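Log first, tune later

Most of the planning code I am asked to review has no fault in the planner. The fault is one layer down, where somebody has thrown away the timing of the data before the planner ever sees it. I think we should stop adjusting cost weights until the recording path has been checked, and I think teams should make that a rule.

Take the grasp stack in Truller. It has 22 tunable parameters. Eight of them concern approach direction and clearance, and those are the ones people reach for when a handle grasp fails. In June we went back through 200 failed attempts on handled containers and replayed each one against the raw log. In 136 of them the planned pose was acceptable for the object pose the planner had been given. The object pose was stale. The jaw width was read from a different clock from the image stamp, and the offset between the two drifted during a session.

No weight fixes that. A larger clearance term hides it on wide objects and makes it worse on handles, where the jaws have to pass either side of a narrow part and a lateral error of a few millimetres ends in contact on one side first. The operator sees a sideways shove and files it under control.

There are two common objections.

The first is that synchronisation belongs to the driver and the application should trust it. Zurnov is written on this assumption. It takes the arrival time of each message as the sample time and interpolates between neighbours. That is tidy and, at low speed, mostly harmless. It also means the error cannot be recovered afterwards, as the original stamp is gone. A driver may be wrong. A log that keeps both stamps lets you find out.

The second is storage. Keeping both stamps, the raw width reading and the unfiltered pose adds 1,660 bytes per step in our format. People call this expensive and then store full-rate images beside it without comment. I don't find the objection serious.

What I would ask of any tool in this area is modest:

- Write the sensor stamp and the arrival stamp as separate fields.
- Record jaw width before filtering, with the filter settings in the header.
- Refuse to replay a file whose clock offset has not been estimated.

The third item is unpopular. Dong prints a warning and continues, and its maintainers argue that a hard stop punishes users with old recordings. Perhaps so. A warning in a terminal that already scrolls past is not a check, and old recordings can be run through the offset estimator once and saved again.

Motorer does refuse. I disliked it for the first month and have since moved two projects over. The weights in both are still at their defaults, and I see no case yet for changing them.
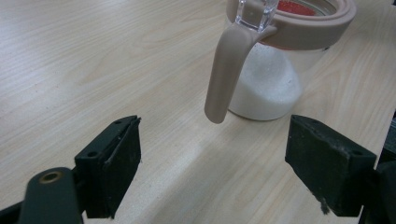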